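이불과 화해하는 계절

글 추혜원

12월이 되면 나는 어김없이 이불 이야기를 하고 싶어진다. 편집부에서는 연말이니 선물이나 파티 음식 얘기가 어떻겠느냐고 했지만, 죄송합니다, 올해도 이불입니다! 작년 이맘때 베갯잇 이야기로 네 쪽을 채웠더니 독자 엽서가 제법 왔다. 그중 한 장에는 딱 한 줄, "그래서 이불은요?"라고 적혀 있었다. 그 한 줄이 일 년 내내 마음에 걸렸다.

고백하자면 나는 오랫동안 이불을 개지 않는 사람이었다. 아침에 일어나면 발로 쓱 밀어 놓고 나갔다가, 밤에 돌아와 그 모양 그대로 다시 들어가 누웠다. 굴 같고 좋았다. 그런데 이 년 전 겨울에 하얀 침구로 싹 바꾸고 나서부터 사정이 달라졌다. 하얀 이불은 뭉쳐 있으면 유난히 커 보인다. 방문을 열 때마다 침대 위에 누가 돌아누워 있는 줄 알고 흠칫했다(혼자 사는 사람에게는 꽤 심각한 문제다).

그래서 배우러 갔다. 키운 건 없고 줄인 것만 있다고 자기 일을 소개하는 베아트리스 스와이 씨의 침구 수업인데, 금요일 저녁 일곱 시에 시작해서 아홉 시가 넘어야 끝난다. 수강료는 3만 5천 원이고 정원은 13명이다. 스와이 씨는 '우쿰'이라는 작은 게스트하우스에서 오래 객실을 맡았고, 지금은 그 건물 아래층에서 사람들에게 이불 다루는 법을 가르친다. 우쿰에서 일하던 시절에 바꿔 씌운 이불 커버를 공책에 적어 둔 적이 있는데, 한 해에 822장이었다고 한다. 그 숫자를 듣고 다들 입을 벌렸더니 본인은 "겨울이 한가했던 해예요" 하고 웃었다.

첫 시간에 배운 건 개는 법도 까는 법도 아니고, 쳐다보는 법이었다. 뭉친 이불을 앞에 두고 바로 잡아당기지 말 것. 어디가 제일 두꺼운지, 주름이 어느 쪽으로 깊은지 먼저 볼 것. 나는 성질이 급해서 이게 제일 힘들었다. 이불은 원래 한쪽 귀퉁이를 냅다 잡고 흔드는 물건 아닌가? 그렇게 하면 속통이 커버 안에서 한 바퀴 돌아 버린다는 걸 서른몇 해 동안 모르고 살았다.

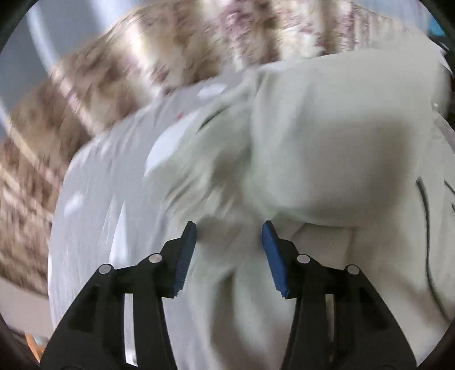 둥글게 뭉친 하얀 이불감. 깊은 주름과 겹친 자락이 그대로 보인다.

잡는 자리도 따로 있다. 스와이 씨는 천을 한 겹만 얕게 집지 말고 접힌 자락째 넉넉하게 쥐라고 했다. 얕게 집으면 커버만 딸려 오고 솜은 제자리에 남는다. 쥐고 나서는 위로 들지 말고 내 몸 쪽으로 조금 당긴 다음에 든다. 글로 쓰니 복잡한데 해 보면 숨 한 번 쉬는 사이에 끝난다. 물론 스와이 씨가 할 때 얘기고, 나는 세 번쯤 이불을 뒤집어썼다.

하얀 침구의 단점을 물었더니 수강생들이 기다렸다는 듯이 쏟아냈다. 커피, 파운데이션, 볼펜, 고양이. 아우오르 온디에키 씨는 하얀 시트에 뭐가 하나 묻으면 그날은 그것만 보인다고 했다. 나도 안다. 불을 끄고 누워도 그 점이 보이는 것 같다. 스와이 씨의 대답은 싱거웠다. 묻은 자리는 그날 바로 찬물과 비누로, 나머지는 세탁기에 맡기고 잊을 것. 다만 건조기에서 꺼내자마자 펴라는 말은 여러 번 했다. 꺼내 놓고 전화 한 통 받는 사이에 잡힌 주름이 제일 오래간단다.

집에 돌아와서 내 침구를 다시 봤다. 쓰고 있는 건 '롬턴'의 면 커버와 '본'의 속통인데, 둘이 치수가 조금 안 맞는다. 속통이 커버보다 한 뼘 작아서 발치 쪽이 늘 헐렁했다. 그동안은 커버가 늘어난 줄 알고 괜히 세탁기를 원망했다. 속통 귀퉁이에 끈을 달아 커버 안쪽에 묶어 주니 감쪽같이 해결됐다. 바느질이라고 하기도 민망한 수준이고 끈은 선물 포장에서 떼어 둔 면 리본을 썼다. 이런 건 진작 누가 좀 알려 주지!

그리고 무게. 나는 무거운 이불이 좋은 이불이라고 믿고 자란 세대다. 할머니 댁 솜이불은 덮으면 꼼짝도 할 수 없었고, 그게 겨울이었다. 그런데 수업에서 얇은 이불 두 채를 겹쳐 덮는 쪽을 권하기에 속는 셈 치고 따라 해 봤다. 새벽에 더우면 한 채만 발로 걷어내면 된다. 아침에 정리하기도 편하다. 큰 덩어리 하나와 씨름하던 걸 작은 덩어리 둘과 노닥거리는 정도로 바꾼 셈이다.

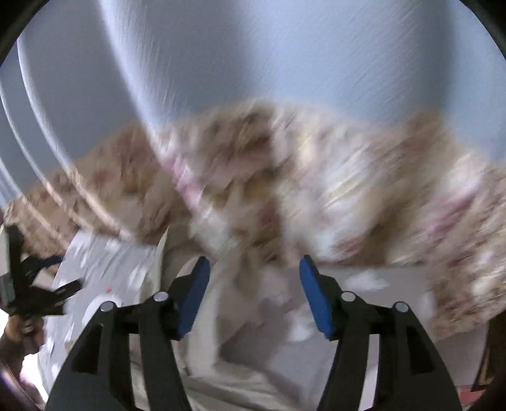

즈디슬라바 시코라 씨는 같은 수업을 두 번째 듣는 사람이었다. 처음 들었을 때는 개는 법만 외워 갔는데, 집의 이불장이 깊어서 배운 대로 개면 앞이 남고 뒤가 비더라고 했다. 그래서 요즘은 세로로 길게 세 번 접은 뒤 둘둘 말아 세워 둔다. 스와이 씨는 그걸 보더니 고개를 끄덕였다. 수업에서 가르친 방식과는 전혀 다른데도 그랬다. 나는 그 장면이 참 좋았다. 정답을 들으러 갔다가 이불장 깊이부터 재고 돌아오게 되는 수업이라니.

말이 나온 김에 내 방식도 적어 둔다. 먼저 창을 연다. 물 한 잔 마실 동안 이불은 그냥 둔다. 밤새 밴 온기가 빠질 시간이다. 그다음 두꺼운 쪽을 찾아 자락째 쥐고 침대 가운데로 끌어온 뒤, 발치 쪽부터 편다. 머리맡부터 펴면 발치에 남은 뭉치를 해결하러 침대를 한 바퀴 돌아야 하는데, 우리 집 침대는 한쪽이 벽에 붙어 있어서 돌 수가 없다. 마지막으로 위쪽을 한 번만 접어 내린다. 호텔처럼 팽팽하게 넣지는 않는다. 발이 답답해서 나는 그렇게는 못 잔다.

베갯잇은 이불이 다 펴진 다음에 만진다. 순서를 바꾸면 꼭 베개가 이불 밑으로 들어간다. 베개가 둘이면 입구가 문 반대쪽을 보게 놓으라는 것도 배웠는데, 해 보니 방이 확실히 얌전해 보인다. 별것 아닌데 퇴근하고 문을 열었을 때 기분이 다르다.

혹시 새로 장만할 계획이라면 하얀색을 사도 되느냐고들 묻는데, 나는 사라고 한다. 대신 커버는 같은 걸로 두 장. 한 장이 빨래통에 있는 동안 나머지 한 장이 침대에 있어야 마음이 편하다. 나는 '켈레로프'의 두 번째 커버를 살까 한참 망설이다가 결국 쓰던 롬턴 것으로 한 장 더 샀다. 색이 같은 흰색이어도 회사마다 미묘하게 달라서, 섞어 놓으면 한쪽이 누렇게 보인다. 이건 매장 조명 아래에서는 절대 모른다. 꼭 낮에, 창가에서 볼 것.

다음 수업은 담요 편이라고 한다. 금요일 저녁 자리를 벌써 잡아 놓았고, 집에서 제일 말 안 듣는 양모 담요를 한 장 들고 갈 생각이다. 접어 두면 자꾸 스르르 풀려서 소파 밑으로 내려가는 녀석인데, 다녀와서 또 쓰겠다.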